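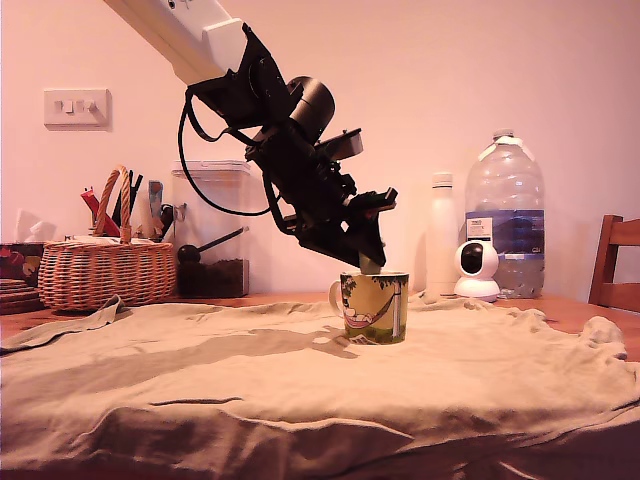 Stacking background vocals is how one tired person in a bedroom gets to sound like four cousins who grew up in the same church. You need a microphone, closed headphones, recording software of any kind and a hook short enough to sing many times without starting to hate it. Sort the room out first. Close the window, turn off the fan, and put your phone in a drawer in another room. You'll want a drink within reach, and the mic will hear it land, so park the mug on a crumpled cloth like the beige one in the photo and put it back on the cloth every time. I lost the best take of my life to a clunk of ceramic, or at least I describe it as the best take of my life.

How to stack R&B background vocals at home
Posted 24/09/2020 by Valdemar Snorradóttir

1. Finish the lead first
Every harmony copies the lead's timing, including its mistakes. If you slide into the second word late, all your backgrounds have to slide in late too. I recorded the harmonies for "Faster" before the lead was settled and spent most of November moving syllables with a mouse.

2. Double it
Sing the lead line again, twice, on two new tracks. Pan one left and one right and pull both down until you only miss them when they're muted. Copying and pasting the original take doesn't work. You get the same voice, louder, and slightly pleased with itself.

3. Find the high part
Start a third above the melody and follow it up and down. When a note sounds sour against the chord, move it to the nearest one that doesn't. Hum it over the loop until you can do it while thinking about groceries, then record two takes.

4. Find the low part
Try a fourth or a fifth below, and sing it softer than feels dignified. Step closer to the mic. Two takes again.

5. Drop your consonants
Let the lead keep the T's and S's. On the backgrounds, sing "nigh" for "night" and "kih" for "kiss." Solo the stack and you'll sound like you've just come from the dentist. Put the lead back in and it's fine. Six people landing a T at six slightly different times is a bag of gravel.

6. Clean up
Cut the breaths from every background track and leave them in the lead. Line up the starts of phrases by ear. Leave the middles alone unless something is really bothering you.

7. Send it all to one bus
Route the backgrounds together and roll off the lows. I start at 331 Hz, a number I arrived at by dragging the dot and then being too superstitious to move it. If the stack is muddy, take a little out near 400 as well. Light compression, more reverb than the lead gets, and turn the whole thing down. Then turn it down again.

If it still sounds thin
Add a whispered take of the lead line, tucked in low. The Retden demo has one under the last hook, and my brother thought there was something wrong with his car.

Next up: ad-libs, and when to stop doing them.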